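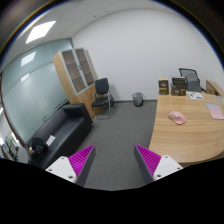

Every office has one piece of furniture that people stop treating as furniture. Ours at Celtley is the sofa, and I think it should go back to being a place to sit. Right now there is a black bag on the seat and a sheet of paper next to it, with a tall wood cabinet standing right behind. Put a flat surface in a room and it fills up. A soft one fills up faster, and people with visitors end up standing on the carpet.

I don't blame messy people. When we took over the floor from Bergmann we bought desks and chairs for 64 staff and gave very little thought to bags. A row of hooks would have cost less than 2 of the chairs.

Desks are a different case

A desk is for work, and work leaves things out. A pink mouse, a laptop and a printed sheet with colored shapes on it are fine by me. The Peet's boxes I would move to the kitchen. 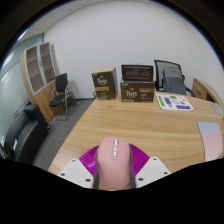 What I would change

Put up the hooks in July. Leave the desks alone. Keep the sofa clear.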